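Projects > Mirumetti robotics club > Balesness > README

5 min read

balesness-baskets

Arm recordings from the Mirumetti student robotics club. Cubes and baskets, tabletop, teleoperated. Started in September, still adding. Writing this fast before the Văduva Cup people want the repo link, will clean up later.

What's in it

291 episodes. One arm, one task family: pick up a cube, put it in a basket, go back to rest. Red cube and blue cube. Back basket or front basket, depends on the instruction string. All by hand, no scripted motion anywhere, so expect wobbles and people changing their mind mid reach.

"Back" and "front" are always from the fixed camera's side. Not from where the operator sits. We got this wrong in the first session and relabeled everything, so if you pulled before that please pull again.

Folder layout

episodes/ has one folder per episode. Inside: the fixed camera video, a joints csv, a gripper csv, and meta.json
splits/ has train and val lists. Plain text, one episode name per line
tools/ is the viewer and the converter
notes/ is our session notes, messy, some of it is about pizza money, ignore

meta.json fields

instruction: what the operator was told, e.g. "blue cube in back basket"
operator: initials only
success: true / false, set by a second person watching the replay, not the operator
session: which practice it came from, 1 to 8
comment: free text, mostly empty

success means the cube in the instruction ends up in the right basket and the gripper lets go. Leaning on the rim = false. Dropped in from way too high but stays in = true. We argued about that one for a whole practice and that's where it landed.

Failures

38 episodes are marked false. Left in on purpose. Most are the gripper catching the rim on the way down and dragging the basket along with it. Others are plain missed grasps. If you only want the good ones, run the loader with --only-success. Don't delete the folders by hand, the split files will still list them and the loader crashes with a really unhelpful error.

Running it

pip install -r requirements.txt
python tools/view.py episodes/NAME
python tools/convert.py --out DIR

The viewer needs a display, it will not work over plain ssh. Converter is slow. Go get lunch. If it stops halfway just start it again, it skips whatever is finished.

Windows: Man-lok Shek got it going on a laptop but had to change the path separators in convert.py. That fix is on the windows branch, not merged yet becuase it breaks the test on everything else.

How we record

Same order every time, please stick to it if you're adding episodes:

Home the arm. Check the log says homed, don't eyeball it
Set the baskets and cubes out for the instruction you're about to record
Start Gumum (our recorder), wait for the beep
Do the task. Talk as little as possible, no audio is kept anyway but it distracts whoever is driving
Back to rest, stop Gumum
Write the comment right away if anything weird happened. You will not remember it after the next one

Some episodes begin with a cube already in a basket. Those are the second half of a two cube instruction and they get their own folder. Search for "then" in the instruction string to find them. First half and second half share a pair_id. A few older pairs are missing the id, see open issues.

Cubes get nudged between episodes so the start position isn't fixed. Sometimes a cube starts really close to the camera and partly out of view. That's fine, keep it. Baskets move a bit too.

Known problems

Gripper blurs in the video on fast moves. Exposure is too long and the room is dim by late afternoon. Don't use the video to get gripper opening, use the csv
The arm's shadow falls on the table. Our first color threshold script thought it was an object, if you write your own mask it first
Cable above the gripper shows up in the shot. It swings. One of our background subtraction attempts tracked the cable and nothing else
Timestamps in session 2 drift against the video. Joint data is ok by itself, just don't trust the sync
Val split is too easy, it's nearly all one operator. Redoing it

What it's for

Behavior cloning practice, mostly. Our own entry for the cup trains on this. Also used for the intro night, new members get a handful of episodes and have to plot the joint angles and say which basket it went to without watching the video. Works ok, the two baskets give pretty different curves once you know what to look at.

Not for: anything about grasping in general. One gripper, one shape, one table. A policy trained on this learned our tabletop and fell apart when we slid the camera over a little.

Adding episodes

Branch, record, run tools/check.py, open a pull request. One session per request. Don't rename old folders, even the ugly ones. Someone else has to set the success field before it gets merged, so bring a freind or ask in the channel.
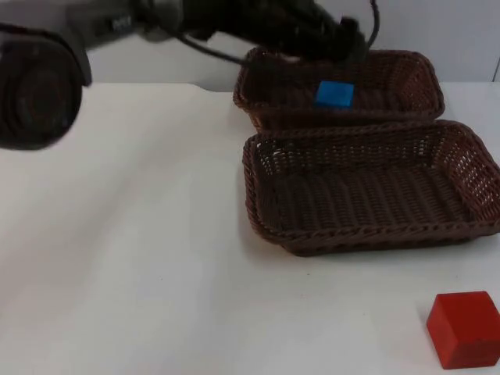

Open issues right now: missing pair_id on the older pairs, the val split, the session 2 sync, and check.py doesn't complain when meta.json has an empty instruction (it should). Take any of them, just put your name on the issue first so we don't get two fixes for the same thing again. Questions go to Man-lok Shek or the club channel, channel is faster.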